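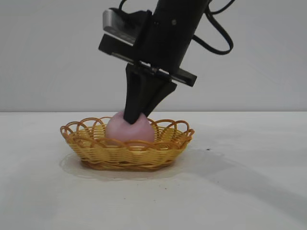
So you've got approval to buy a robot arm setup and now somebody wants a number by tomorrow. I've been there! My first equipment plan had one line on it (the arm) and it was wrong by a lot, so I do it differently these days.

Start with the job, written in one plain sentence. Mine was "pick up one soft, round thing and put it in or take it out of a basket." That sentence settles more of the budget than any brochure will. You can see how far you really need to reach, how wide the fingers have to open, and whether one arm will do or you want a pair.

Next, make two columns. The left one is the stuff you pay for once — arms, wrist mounts, grippers, a table, a camera on a fixed stand. The right one is everything that wears out or walks away. Fingertips go in there, and so do cables. I allow 5 sets of fingertips per gripper for the first year, and at Ledach we budgeted $498 for spare cables and brackets and spent every cent of it by May.

Then buy your test objects, and buy them early. I keep $200 aside for these and it's the most fun part of the whole order. Get cheap things with different textures: a woven basket with a fancy looped rim, a squishy toy, whatever your job sentence calls for. Buy duplicates too, because colors and sizes get discontinued.

Now the big question, one arm or two? A second arm doubles more than the arm line. You need another mount, another gripper, another set of spares, and enough table that the two can hang over the same spot without bumping elbows.

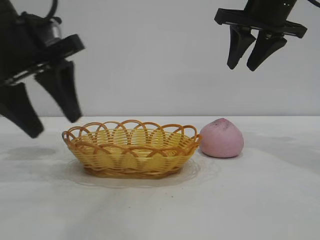 Mereana Stubbs wrote to me that I'm too quick to price the pair together. At Mahuika they bought a single arm, ran it for 9 weeks, and only then asked for the second, and by that point they knew which gripper they wanted. Fair enough, and if your supplier will hold the price I'd do the same. Get the hold in writing, with an end date.

Last step: ask for delivery and setup as separate lines on the quote. Skutness rolled them together on mine and I couldn't tell what I was paying for until I called. Leave a blank row at the bottom of the sheet as well. You'll fill it.

Recent posts
Reading a gripper quote line by line
Used arms: what I check first
How big a table do you need?
Gutham workshop notes, part two
Spare parts list (updated)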